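배당주만 모으던 내가 요즘 좀 지친 이유

배당주 얘기만 나오면 다들 눈이 반짝반짝해지잖아요. 저도 그랬어요. 365일 내내 돈이 들어오는 계좌! 이 말에 홀려서 월급날마다 고배당 종목만 주워 담은 게 벌써 몇 년째네요. 그런데 요즘은 생각이 좀 바뀌었습니다. 욕먹을 각오하고 써 볼게요.

제가 처음 산 게 Fluvska였어요. 송유관 회사인데 배당수익률이 높다는 것 말고는 아는 게 하나도 없었죠(지금 생각하면 아찔합니다). 배당금이 들어오면 기분은 참 좋아요. 근데 그 사이에 주가가 배당받은 것보다 더 빠져 있더라고요. 저는 그걸 일부러 안 봤어요. 입금 문자만 캡처해서 단톡방에 올리고, 다들 부럽다고 해 주고, 그 맛에 또 사고...

같은 모임의 Yasmine Tahiri 님은 정반대예요. 배당을 거의 안 주는 Arboleda를 들고 몇 년을 버티셨거든요. 벌어들인 돈을 공장에 다시 넣는 회사인데 왜 굳이 세금 떼고 받으려고 하냐고 저한테 물으시는데, 할 말이 없어서 커피만 마셨습니다. 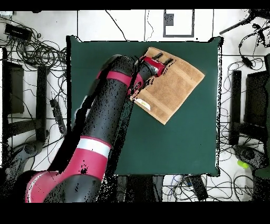
Skenanus 직장인 투자 동호회 칼럼팀

물론 배당이 나쁘다는 얘기는 아니에요. 은퇴하신 분들한테 현금 흐름은 정말 중요하고, 저희 어머니 계좌였다면 저도 배당주를 꽤 넣었을 거예요. 제가 불만인 건 아직 한참 더 일할 사람들한테까지 무조건 고배당이 정답이라고 하는 분위기입니다. 수익률 숫자가 높으면 일단 의심부터 해야 하는데 말이죠. 주가가 떨어져서 높아 보이는 경우가 얼마나 많은데요.

Festudov만 해도 그래요. 8월 초에 배당을 줄인다는 공시가 나왔는데, 게시판 글은 온통 언제 원래대로 돌려주냐는 것뿐이었어요. 빚이 얼마나 되는지, 본업에서 돈을 벌기는 하는지 묻는 글은 2개 봤습니다. 저도 그날 처음으로 재무제표를 제대로 열어 봤으니 남 말 할 처지는 아니지만요 ㅎㅎ

그래서 저는 이번 달부터 배당금을 받으면 같은 종목을 또 사지 않고 일단 모아 두기로 했어요. 금액은 좀 민망합니다. 이번에 들어온 게 딱 1,272원이에요. 2,000원짜리 편의점 커피도 못 마시는 돈인데, 그걸로 경제적 자유를 얘기하고 다녔다니 얼굴이 화끈거리네요. 반론 있으신 분들은 댓글 남겨 주세요. Fluvska는 아직 못 팔았습니다.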